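How to Ask Your Town Council a Question and Get an Answer

Council meetings are open to the public in the sense that the door is not locked. Getting a word in is a separate skill. I have been going to the ones in Drorka for long enough to have a preferred chair, and what follows is how to get a question onto the record and something like a reply out of it.

Before you start

Find out whose problem it is. The streetlight on your corner may belong to the town, the county or the power company, and all three will be happy to tell you it belongs to one of the others. Call the clerk's office in the morning. Ask which department handles the thing, and write down the name of the person who told you. You will want it later, when somebody else says it isn't them.

Step 1: Read the agenda

It goes up online a few days ahead, usually as a scanned file that can't be searched, sometimes sideways. Look for two items: "Public comment" and "Consent calendar." The consent calendar is where a lot of business gets passed in a single vote, with no discussion, while people are still taking their coats off. If your subject is in there, email a council member before the meeting and ask to have it pulled for separate discussion. It only takes one member in our town. Check the rules in yours.

Step 2: Sign up

There will be a sheet or a web form. Use it early. In January I put my name down at the door for a Tuesday meeting and was 33rd in line, behind what seemed to be the entire cast of a parking dispute. I spoke at 11:20 p.m. to a council that had stopped blinking.

Step 3: Write it short

You get 3 minutes, and the clock does not care about your preamble. Read your question aloud at home with a timer running. If it's too long, cut the part about how many years you have lived here. Everyone opens with that, including people who moved in last spring.

Ask one question. Put it in the first two sentences and again at the end. "When will the Cukov Street crossing be repainted, and who decides?" can be answered. "What are you people doing about safety?" will be answered too, at length, with the word "holistic" in it.

Step 4: Bring paper

Hand the clerk a printed copy of your question before you speak – one for each member and one for the file. Written material goes into the meeting packet here, and a year later it will be the only proof that you came.

Step 5: Speak, then sit down

Give your name and your neighborhood. Address the chair. Don't argue if a member frowns, looks at a phone or eats. Lajos Magyar, who sat on our council for 2 terms, once told me he remembered every speaker who finished early and hardly any of the others.

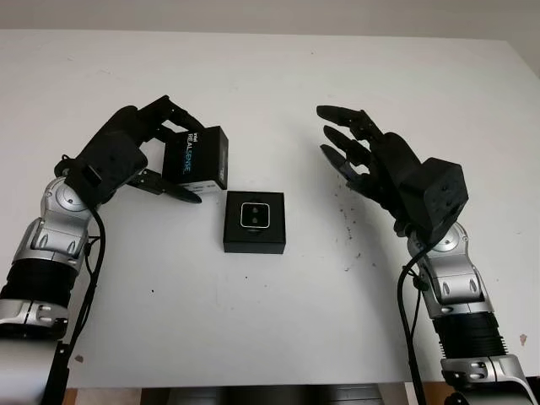
Two robotic arms over a white tabletop.

Step 6: Follow up in writing

Most councils won't reply on the spot. You'll hear that staff will look into it. Wait a week, then email the clerk, quote the date and the agenda item, and ask who on staff has it now. Copy your own council member. Be pleasant. Be pleasant again two weeks after that.

If you still get nothing, file a public records request for any correspondence on the subject. Keep it narrow. I once asked for everything on a drainage ditch and received 600 pages, most of them the same email with a longer and longer tail of replies.

Common mistakes

Bringing a crowd and having all of them read the same statement. Send one speaker and ask the rest to stand up when the name is called.

Naming a staff member as the villain. Staff can't answer back at the podium, and they are the ones who know where the paint is kept.

Leaving right after you speak. Members' comments come last on our agenda, and that's where a reply tends to turn up, if there is one. Bring a sandwich.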